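Shop > Surfaces > Table tops > Treltonance grey

Search products Enter keyword or code Go

Treltonance work table top, grey marble pattern

Reading time: 2 minutes

Treltonance is a table top for paper craft, card making and general folding work. It is sold by Gallmont as a top only, or with the Fisenari leg set. The pattern is a grey ground with pale white and darker grey streaks, and a band of yellowish-orange runs through part of it. The veining differs from one top to the next, so the position of the warm band on yours will not match the one shown.

We chose a mid grey because most coloured paper shows up well against it. Pinks, yellows and greens are easy to find at the edges, and white sheets can be told apart from the paler streaks once you are sitting close. Very light grey card is harder to see, and we suggest a cutting mat for that.

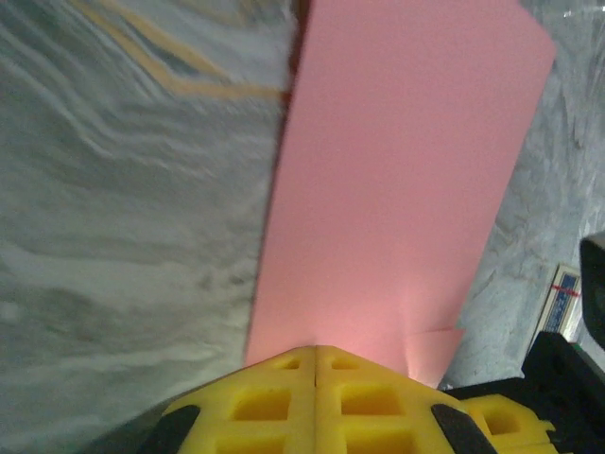 Treltonance grey with a pink sheet, small fold near the bottom.

The top is wiped clean with a damp cloth. Water-based glue comes off while it is fresh. Dried glue should be softened with warm water and lifted with a plastic scraper. Do not use a metal blade, and do not cut directly on the surface. Marks from knives are not covered by the guarantee.

Fitting the Fisenari legs takes two people. There are 4 legs, and each is held by a single plate. Tighten the bolts by hand first, turn the table upright, then finish with the key in the bag. The key for the older Okabe legs does not fit.

Price, top only: £899
Product code: GT 31
Guarantee: 2 years
Delivery: to the ground floor, in one carton

Jana Ostermann in our sample room can post an offcut if you want to check the colour at home. The offcut is small and may not include any of the orange streaking. Questions about legs and spare bolts go to Dae-han Seol on the parts desk.

Returns are accepted on unused tops in the original carton. Please keep the corner guards until you are sure you are keeping the table. A top that has been drilled for other legs cannot be taken back.

Page updated 17 Jul 2024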